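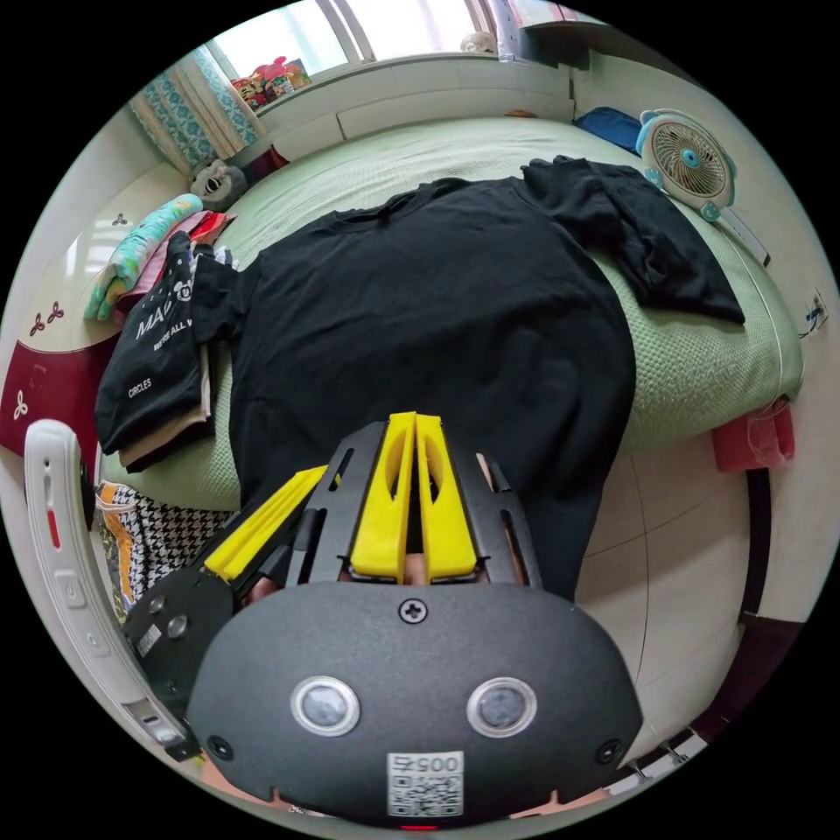

A black T-shirt on the green waffle bedspread, ready for folding.

Okay, laundry people, I have been converted! For years I folded T-shirts against my chest with my chin holding the neck (you know the move) and ended up with a drawer full of lumpy little pillows. Then Kalliopi Kouris came to our May meetup at Cernia and showed us how she does hers flat on the bed, and I haven't gone back.

Lay the shirt out with the neckline toward the pillows and smooth it from the middle out. Fold in one side, sleeve back on itself, then the other, and bring the hem up to the collar. Fold once more and it stands up in the drawer all by itself! I do black ones in the daytime, by the window, or I miss every bit of lint.

My record is 35 shirts in 90 minutes, with two phone calls and a coffee in there, so please don't be impressed. Kyriaki Mavromatis rolls hers instead and swears they come out of a suitcase better. I tried it for a weekend away and mine looked like I'd slept in them, but maybe I roll too loosely?

Send me your own method before the next issue, and if you know a good trick for hoodies, I really, really need it.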